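Pagaie Stemolley, modèle rivière

Achetée en mai chez Bachmann, 152 euros. Je m'en sers en kayak sur la Purnonon, surtout le matin, quand le débit est correct. 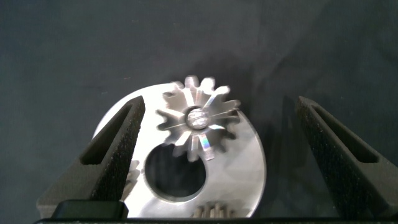
Le manche tient bien en main, même avec des gants. Les pales accrochent franchement en eau vive, un peu moins sur le plat. Après 12 descentes, quelques rayures, aucun jeu.
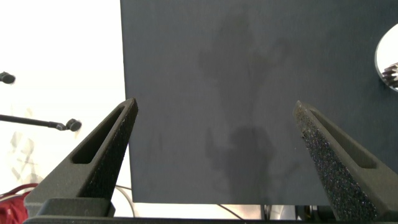
Côté défauts, le réglage d'angle est dur et la housse se vend à part. Pour débuter, ma note reste bonne : 4/5.

Mylene Estrella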